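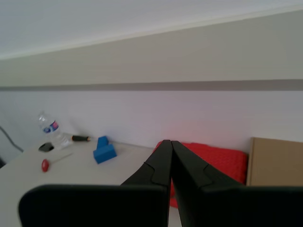
6 July 2022

Company liquidations in Drullbridge rose in the second quarter, according to figures from the district insolvency office. The office recorded 845 cases, up two percent from the previous quarter. Most were voluntary filings by small firms in construction and retail.

Debt repayment plans for individuals went the other way, falling to 3,390.

Annick Hiebert, a restructuring adviser at Londo, said many owners had put off filing while tax deferrals were in place. Those deferrals end in September.

The next quarterly figures will include a separate count for sole traders.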